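Table setup and surfaces — Rundau, small room
Ticket status: Open, waiting on parts
Reported by: Brigitta Zwahlen
Assigned to: Andri Gisler
Category: Surfaces and tableware
Priority: Normal

Summary
Pale specks keep coming back on the gray surface after cleaning. Second issue added later: stemmed glasses shift in the dark tray when the tray is carried.

Original report, Brigitta Zwahlen
I wiped down the gray surface at the start of the morning and it looked fine. By the time the drinks table was laid there were small white bits on it again. They are very small and you only see them from close up or when the light comes from the side. I wiped them off with a dry cloth and there were more after lunch. The same happened the day before. I don't know if it is dust from the room or if something on the table is shedding. The brown paper was changed at the start of the week and I think the problem got worse after that, but I did not write it down at the time so I can't be sure.

Could somebody check before we start putting glasses out? I don't want to wash everything twice.

Reply, Andri Gisler, 9:40
Thanks. A few things I need to know first.
What was the surface wiped with, dry cloth or damp?
Which roll did the brown paper come from, the Jutico one or the old one?
Was the paper cut at the table or somewhere else?

Reply, Brigitta Zwahlen, 10:05
Dry cloth. The gray one.
Jutico roll. The old one is finished.
Cut at the table, with the bread knife, because the scissors were missing. The edge came out a bit ragged.

Reply, Andri Gisler, 10:20
OK. A ragged edge on that paper will drop fiber, but the fiber should be brown and you say the bits are white. A dry cloth could be leaving lint. I will go down and look.

Current layout, so we are all talking about the same items: brown paper over the long table, cutting board with the toy knife and the two lemon halves, the lime and the whole lemons in front of the board, cups in light blue and pale pink, cream tray, mint bowl, ribbed glass with the wooden sticks on its round base, steel scoop, folded gray cloth, wine glasses lying down in the dark tray.

Attachments (2): the long table, and a close view of the gray surface 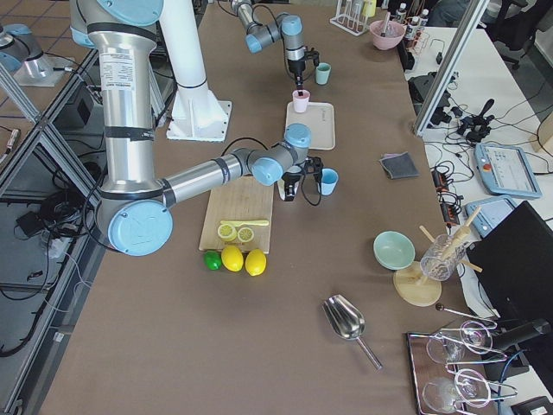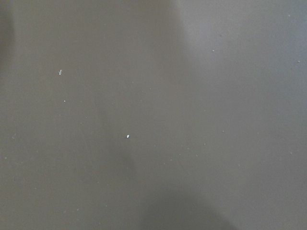
I did the checks in this order and changed one thing at a time.

Check 1, clear tape
Pressed a strip of clear tape on the surface and lifted it. The bits came away easily, so they are sitting on top and are not marks in the finish. That rules out scratches and limescale. Under the hand lens most of them look like short fiber. A few look more like crumbs and I could not say what they are made of.

Check 2, damp wipe
Wiped with a damp white cotton cloth, one direction only, then left it alone for 5 minutes. Clean when I came back. So the room is not dropping dust fast enough to explain what Brigitta sees in a morning.

Check 3, the gray cloth
Took the folded cloth, opened it and rubbed it dry across a piece of black card for a count of 60. It left pale lint on the card. Repeated with the white cotton one and got almost nothing. The gray cloth has a loose hem on one side, and if you pull on it you get short pieces of light thread.

Check 4, the wooden sticks
Took the sticks out of the ribbed glass and tapped the ends on the card. A little wood dust, tan. They scrape on the ribs of the glass when you put them back, so some of the crumbs could come from there. Not the main cause in my view.

Check 5, the paper
Ran a finger along the cut edge. Brown fiber, as expected. It does not match what was on the tape, but I trimmed the edge with proper scissors anyway. The scissors were in the drawer with the scoops, for the record.

Finding: mostly the gray cloth. Dry wiping spreads its lint over the surface. The sticks may add a bit.

Actions taken
Gray cloth taken out of use for wiping. It can stay on the table as part of the layout, folded, with the loose hem tucked to the inside.
White cotton cloths moved to the hook by the door.
Sticks rinsed and dried flat before they went back in the glass.

Reply, Brigitta Zwahlen, 13:15
Will use the white ones. Does the wood base under the glass need to come off when I wipe? I usually go around it.

Reply, Andri Gisler, 13:25
Yes please, lift glass and base together. There was a ring of wood dust under it. Same with the cutting board. Move the fruit first or it rolls.

Comment, Meinrad Hubmann, 14:10
Adding to this ticket instead of opening a new one because it is the same table. When I carry the dark tray from the cupboard, the wine glasses knock against each other. They lie on their sides with nothing between them. One from the last set has a chip at the rim, and I think that is how it happened. I have put that one in the box for broken glass.

Standing them up in the tray is worse. The stems are tall for the rim of the tray and they tip if you turn a corner.

Reply, Andri Gisler, 14:30
Noted. Are they sliding on the base of the tray or only turning in place?

Reply, Meinrad Hubmann, 14:35
Both. They turn first and then they slide.

Reply, Andri Gisler, 15:00
I tried three liners with spare glasses, same type.
Paper towel, folded double. Bunches up under the bowls and the glasses end up crooked. No.
Brown paper offcut. Too slippery, and more fiber.
Ribbed rubber shelf mat, cut to size. Glasses stay put at walking pace and through the door. Still a small amount of turning, but no contact if you lay them head to foot.

The mat was a scrap and smells of rubber, so I don't want it near glasses people drink from. Watine has a food-safe one. I asked Pirmin to order it.

Comment, Pirmin Nägeli, 15:20
Ordered, two sheets. Watine wants to sell us a whole roll, which is more than we would use in years, so I took the cut sheets even though they cost more per piece. They gave a delivery time of 3 working days. I also asked Tanner for a price on replacement cloths. They only pack them in 100s. I don't think we need that many unless the kitchen wants to share. Heriberto, can you let me know?

Comment, Heriberto Flores, 16:05
Kitchen can take half. We go through nearly 60 a month. Please get white, no fringe, and wash them once before first use. New ones shed for the first wash no matter who makes them. Don't put them in with the aprons.

If the gray cloth goes in the wash it should go in a mesh bag with the hem sewn first. I can give it to whoever is mending this week.

Reply, Brigitta Zwahlen, next morning, 8:50
Damp wipe with white cloth at 8:00, table laid after that. Checked at 8:45 with the flashlight held low. Two or three bits near one corner, otherwise clean. Much better than before. The bits in the corner were gone after one more wipe.

Reply, Andri Gisler, 9:10
Good. Please check again after lunch, same way, light held low. If it is still clean I will close the first part and leave the ticket open for the tray mat.

Reply, Brigitta Zwahlen, 13:40
Clean apart from one crumb next to where the sticks stand. I had taken them out and put them back, so that fits.

Reply, Andri Gisler, 13:50
Part one closed. Cleaning note on the inside of the cupboard door now reads:
Gray surface: damp white cloth, one direction, before the table is laid. No dry wiping.
Lift the ribbed glass together with its base.
Paper: cut with scissors, away from the table, and shake the sheet outside.
Wine glasses: laid on their sides, head to foot, mat underneath once it arrives. Until then two people for the tray, one on the door.

Still open
Tray mat, waiting on Watine (Pirmin)
Cloth order, to be split with kitchen (Pirmin, Heriberto)
Hem on gray cloth (Heriberto)
Replacement for the chipped glass. Meinrad to check whether there is a spare in the upper cupboard before we buy one.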